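Sokol confirma nuevo disco y una gira de 300 noches con Cavisetti de telonera

19 de agosto de 2024

¡Por fin! Después de meses de pistas borradas a las pocas horas y de un silencio que tenía a los foros echando humo, el dúo Sokol ha confirmado que vuelve con disco nuevo. Se titula Darari y llegará en febrero, con gira incluida y una primera parada en el teatro Elluvport, la sala donde grabaron aquel directo que muchos nos sabemos de memoria.
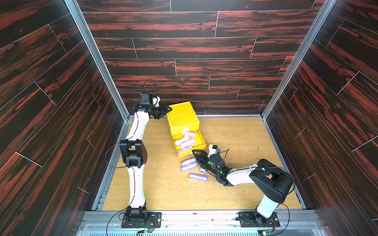
La noticia saltó en el boletín que Sokol envía a sus seguidores, y en minutos ya había quien discutía la tipografía del título (sí, también yo). Del escenario se sabe poco, aunque los fans ya fantasean con una estética de madera oscura veteada de rojo y naranja, como la de estos paneles de tablones largos, y la verdad es que a esas baladas les iría de maravilla. De las canciones solo se ha oído un fragmento de piano y voces dobladas, precioso, que termina justo cuando entra la batería.

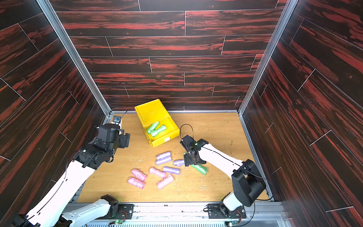 Tiempo de lectura: 2 minutos

Abrirá todas las noches Cavisetti, que viene de llenar salas pequeñas y se merecía un salto así. El Elluvport tiene 3271 localidades y la preventa para el club de fans se agotó con 3000 entradas vendidas; las que quedan salen en taquilla la semana que viene. La petición para que recuperen en directo las caras B del primer álbum suma ya 3831 firmas, y el dúo ha respondido con un corazón y unos puntos suspensivos. ¡Que alguien nos traduzca esos puntos!

El resto de ciudades se anunciará en el próximo boletín.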